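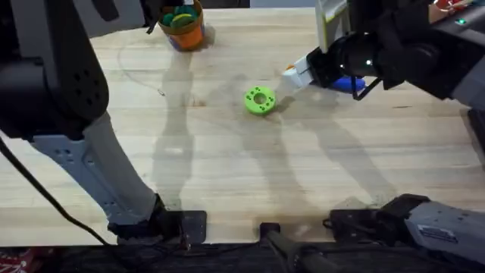

Last changed: 12th July

List: Vuvatdale Robot Club, members
Subject: Re: [members] the disk task, where are we?
From: Ibrahim Fashola

Hi all,

Sorry for the slow answer, I had a pile of marking and then a cold. Krum asked:

> Can somebody tell those of us who missed the last two sessions what
> the arms can do now? I've got the Trutano entry form half filled in
> and it wants a "short account of the task and current progress".
> Also, are we still using the cup, or did we go over to the tray? And
> who has the spare clamp? I had it in March and I don't any more.
> Krum

Right, in order, more or less.

The cup stays! Hae-won tried the tray at home and the disks slid about in it every time the table got a nudge, whereas in the orange cup they stack up nicely and you always know roughly where the next one will be. So the task for the form is: one disk starts flat on the wood, an arm picks it up, and it goes into the cup with the others. Green or teal, it makes no difference to the scoring. You can put that down word for word if you like.

As for progress, we've now got 118 recorded runs where somebody steers the arms by hand, and Seo-ah has been through the lot and thrown out the daft ones (mostly mine). She trained on what was left and the thing does go for the disk, which I was ridiculously pleased about. It isn't reliable yet. The usual trouble is coming down a bit to one side and nudging the disk along the table, and then of course it's somewhere new and the arm has a think about it. In-ho reckons we need far more starts with the disk out near the edges of the view, as nearly all of ours have it bang in the middle. I think he's right, and it's dull work but it only wants doing once.

I've put one of the wrist views in here as it shows what he means, with the disk well up to the right and the fingers wide open.

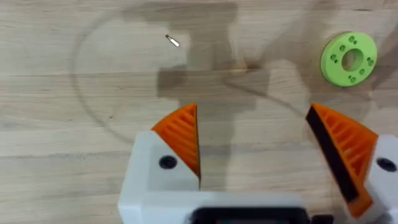

Wrist view: fingers open, green disk beyond the right-hand one.

Those shadows are worth a moment too. The arms throw big soft ones right over the bit of table we care about, and Seo-ah wonders if the model is taking more notice of them than it should. Her plan is to record a batch with the lamp moved and see if the results go to pieces. I'd sooner find that out at our own table than at Trutano with everybody watching!

A few odds and ends while I'm typing:

If you find a little screw or anything metal on the table, please pick it up before you start recording. I did a whole evening once with bits lying about and had to do it again.

The new finger pads from Brivex come to 506 for the set with postage, which made me wince. Hae-won has asked if they'll do us a club price. Until then please be kind to the ones we have.

Krum, the spare clamp is in the drawer under the kettle. I put it there myself and forgot to say, sorry.

Next session I'd like to do nothing but edge starts, so if five of you can come we could take it in turns at the controls and the rest can set out disks and drink tea. Let me know on the list, please, and not by text, I lose them.

Krum, send the form round before it goes off, would you? Last year we spelt our own name wrong.

Cheers,
Ibrahim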